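Bistmont Legal Aid Clinic
Minutes of the monthly meeting, April 2021

Chair: Hajar Mahrous
Present: 11 members, with one joining by phone
Minutes of the last meeting were read and approved with one spelling correction.
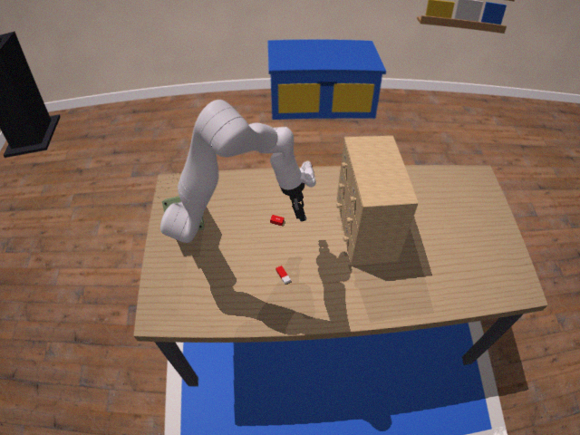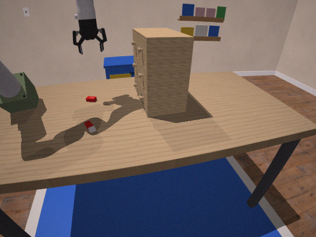 Wooden tables, computer renderings.

1. Small claims guide
The new guide for tenants seeking return of a security deposit is nearly done. Members agreed the section on serving papers is too long and should be split in two. The chair asked that "plaintiff" be explained the first time it appears and that the Latin terms be taken out. The final draft goes to the printer in May. First print run: 1,000 copies.

2. Intake calls
The clinic took 690 calls in the last quarter. Most were on evictions and unpaid wages. Callers are still being told by other offices that we handle immigration cases, and we do not. The phone message will be changed to say so at the start.

3. Case software
The trial of Belay has ended. Members who used it liked the deadline reminders but found conflict checks slow – two checks had to be run again by hand. Sturia has offered a trial on the same terms. Moved and seconded to try Sturia before deciding. Carried, with one member voting no. The member asked that the minutes show a concern over where client files would be stored. Sturia will be asked to answer this in writing before any real client names are entered.

4. Limited scope agreements
Discussion of the form clients sign when we help with only part of a case. Paragraph 5 does not make clear when our work ends. New wording was read aloud and not agreed. It will be sent around by email for comments and brought back next month.

5. Lease
Trimix, our landlord, has proposed a two-year renewal at the present rent. The chair will ask for a one-year term with an option to renew. No vote taken.

Other business
The courthouse help desk needs cover over the lunch hour. A sign-up sheet is at the front desk.

Next meeting in May, same time. Draft forms to the chair one week before.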